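What is a fantasy story?

Quick one this. A fantasy story is a made-up story where impossible things are normal. Dragons. Talking rivers. A girl who can fold the wind up and put it in her pocket.

Most fantasy happens in another world. Writers have to build it first. Who's in charge? What do people eat? Is there magic, and who's allowed to use it?

Take Drarcombe, the land in our class story. It has 2 moons and 26 islands, and the queen of the biggest one, Mositz, is 118 years old. She wants her grandaughter to rule next. The granddaughter would much prefer to run away and train sea serpents. So there's your problem. Every story needs one!

Small things matter too — kitchens, shoes, bedtimes. They make a strange place feel real. 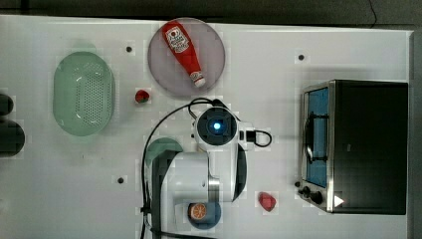
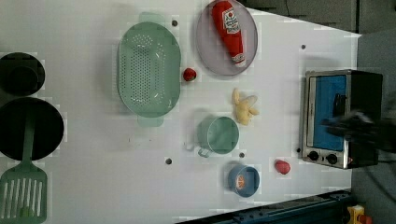

Kitchen things on a white table.

Now, magic. Magic needs rules. If your hero can do anything, nothing is scary and the story goes flat. In Drarcombe you get five spells in your whole life. Five! So you think hard before you use one on homework.

Words to know:

Quest — a long journey to find or fix something.
Prophecy — a saying about what will happen later. Often muddly. Often misunderstood.
Villain — the one causing trouble. Best ones have a reason.

Your turn. Draw a map first, any shape. Put a town on it and give it a name. Then pick somebody who lives there and doesnt want to do what they've been told. Write down the first thing they do about it.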